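Landano Lodging Supply
Front Office Equipment
Guest Key Cards, Shelving and Floor Care

Landano supplies printed key cards and office furnishings to motels, guest houses and staff training rooms. The items on this page may be ordered separately or as the Jetstead set, which combines one pack of cards with one open-front shelving unit.

Printed key cards

The autumn card has a glossy face printed with trees in yellow and amber tones. The word MOTEL appears in large white capitals along the long edge. Cards are supplied in packs of 100. Encoding is carried out by the property on its own equipment, and the lock type should be stated when the order is placed so that the correct card stock can be sent.
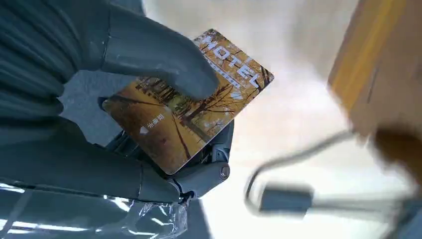
Can the cards be cleaned between guests?
A soft cloth, slightly damp, is enough for both faces. Strong cleaners dull the gloss and should not be used.

Spare cards are to be stored flat in their carton until needed. Bent cards should be withdrawn from use, as they may catch in the reader slot. Returned cards are cleared and encoded again at the desk before they go back into the rack.

Floor covering for the front office

The Ullico carpet is intended for offices and desk areas where staff sit for long periods. It may be laid over an existing hard floor, provided that the floor is level and dry. Edges along the wall are to be finished before any furniture is brought in – heavy units are difficult to move once the shelves have been filled.

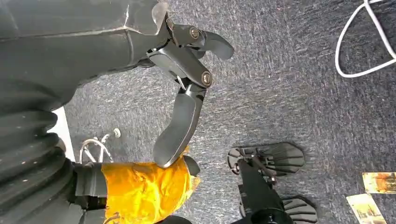 Landano Equipment List, Issue 28, page 2

Sweeping alone does not remove fine grit from carpet. Vacuuming at the end of each shift is recommended, with the chairs moved aside first. Samples of the carpet are sent on request and need not be returned.

Shelving unit

The Simanjuntak shelving unit has a light wooden finish and stands against the wall or beside the desk. Cards, envelopes and registration forms are kept within reach of the clerk on duty. The unit is delivered flat and requires two people for assembly. Fixings for the wall are packed with the instruction sheet and should be used in every installation, including those where the unit is placed in a corner.
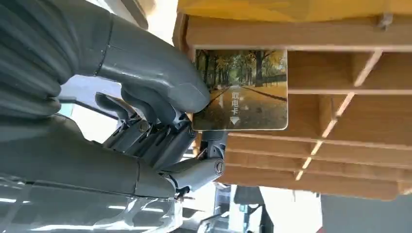
Autumn key card at the front of the shelving unit.

Care of the work area

Chairs with a star base roll freely on short carpet, but cloth items left on the floor can become caught under the casters. Bags, covers and garments should be picked up before a chair is moved. Hooks for the wall are listed under Accessories.

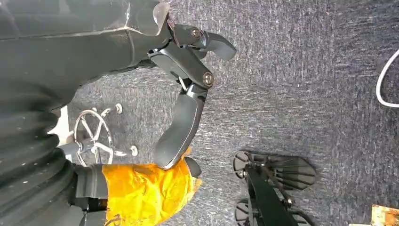
Soledad Montes writes that her staff now clear the floor at every change of shift, and asks that the hooks be offered with the Jetstead set – "they should come in the same box as the shelves."

The hooks may be added to any order on the standard form. Prices and delivery terms are given in the current equipment list.

Page revised 2018-09-06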